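Two grippers, one blue bin: our semester report

Team: Tharun Hegde, Muthu Shetty, Revathi Panicker (and me, Cirilo Rosales)
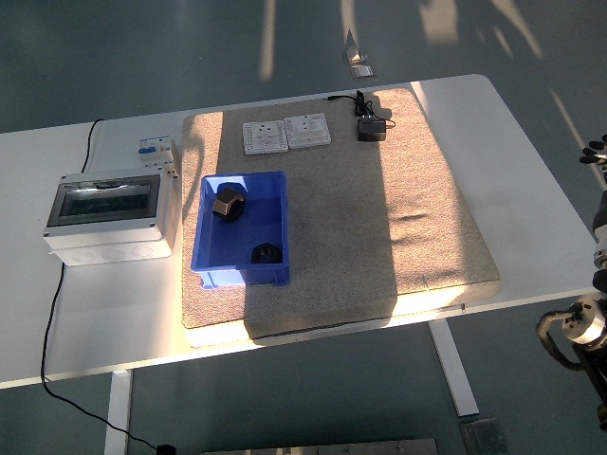 Fig. 1. Test table with the nuts in the blue bin and the electrical parts around it.

So our question was simple enough. The lab had a jointed-finger hand and a plain two-finger parallel gripper, and we wanted to know which one we'd rather live with for picking up hardware. Mr. Pylypenko said "rather live with" wasn't measurable, so we changed it to successful picks out of 200 per gripper, and he signed off in March.

The parts list grew a lot! We started with just the hex nuts, then Muthu brought in two wall sockets, a power adapter and a little circuit breaker, and then the distribution box with the smoky window joined in (mostly as something to put things next to). The carpeted mat was Revathi's idea — on the bare tabletop the nuts skated away as soon as a finger touched them.

The jointed hand got 121 picks. It was great on the adapter, which it sort of wraps up like a kid holding a sandwich, and pretty bad on a nut lying flat, where the fingertips kept landing on the floor of the bin first. A nut resting on its side was much easier for it. We didn't get through the full set with the parallel gripper before our lab time ran out, so I'm not going to put the two numbers next to each other and pretend they match. What I can say is that it was quicker to set up and much fussier about angle.

Sunlight was our biggest headache. A bright stripe crosses the mat for part of the day, and our part finder (Tharun's code, 724 lines, sorry Tharun) kept treating the edge of the stripe as the edge of an object. Lowering the exposure helped some. We lost a whole 20 picks to this before we caught it, and we ran those again.

Still to do: finish the parallel gripper runs, tape the loose cables down, and try the breaker with softer fingertip pads. Muthu has the log sheets if anyone wants to check our counting.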